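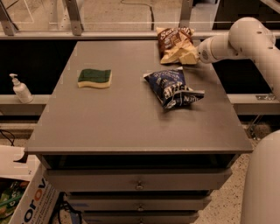
Gemma Kettle replied to my last post asking why anyone needs written rules for a robot that tidies a table, when surely you just tell it to tidy the table. Fair question, Gemma! It's going to take me more than one post, so get the kettle on (sorry, you must get that constantly).

Short version first. "Tidy the table" means four different things to the four of us at Nakeck, and we've all got opinions about crisps.

So we have a house sheet. It started in January as one side of A4 that Shirley Clegg stuck up with parcel tape, and it now has 63 lines on it. I'm not typing them all out, but I'll do the ones I'd fight for.

Line 1 is boring and it's my favourite. Before the arm gets power, one person has the stop button in their hand. In the hand, mind you. A button on the desk next to your tea doesn't count, and neither does "I can reach it from here".

And that person does nothing else! No phone, no notes, no chatting to whoever's wandered in for the biscuits. If you need to write something down, you stop the arm, write it down, start again. Yes it's slow. I've made my peace with slow.

Next one down: bags count as food until a human has checked them. A crumpled crisp bag could be empty, or half full, or just folded over at the end by someone saving the rest for later. I can't always tell by looking and I've been eating crisps for a very long time.

So the sheet says the arm never bins a bag. It can move one to the side and that's your lot. Binning is for people. Chelsea Whiteley thinks this is far too cautious and we've had the same argument every week since she joined, very good-naturedly, mostly over lunch.

Sponges have their own line too. A sponge doesn't go in with anything you might eat. You'd think that was too obvious to write down, but if it isn't on the sheet then it isn't a rule, it's just something I happen to believe.

Same with soap. Pump bottles stay where they are unless the task names them. One squashed pump in the wrong direction and you're mopping for the rest of the afternoon, ask me how I know.

Cables! Every cable on the floor gets looked at before a run. The sheet says you walk the whole way round the base and say out loud what you see. I felt a complete wally doing this for the first week. Now I do it at home with the hoover.

Drawers are a separate permission. If the job is "clear the top", then opening a drawer is outside the job, even if it would be dead handy to shove things in there. We log it as a fault if it happens, same as a drop. People get weirdly defensive about this one because a drawer full of rubbish does look tidy.

How close can the arm hover over something before it has to commit or back off? We had no line for this for ages. Sandra Kershaw wrote one and it's lovely and plain: if it's close enough to touch, treat it as touching. So hands off the table, all of you, until it's parked.

Someone's DM'd to ask whether we follow a proper published standard. There are proper standards for robots working near people, and you should read the ones that apply to you, with somebody who does safety for a living. Our sheet sits underneath all that. It's for the stuff no standard is ever going to care about, like whose crisps those are.

The sheet at our Hultasthorpe site is different from ours, by the way, and we let it be. They've got 13 lines that are only about mugs. I've read them and I haven't changed a word.

What we do share is the log. Every stop gets a line: who pressed, what the arm was near, what you thought was about to happen. We passed 3000 entries this spring and a huge number of them say "didn't like the look of it". Perfectly good reason. You never have to defend pressing the button, that's on the sheet as well, in capitals.

Nazareno Gatti wanted a box to tick for "false alarm" and I said no, and I'd say no again. Give people that box and they'll start worrying about ending up in it. He's come round. Well, he's stopped asking.

Things I still haven't sorted: what to do about reflective packaging, whether a folded bag and a flat bag are the same task, and who is allowed to edit the sheet when Shirley's on leave. Suggestions on that last one very welcome, she's off from tomorrow.

Gemma's just replied again to say she'd have binned the crisps. Gemma, you're not getting the button.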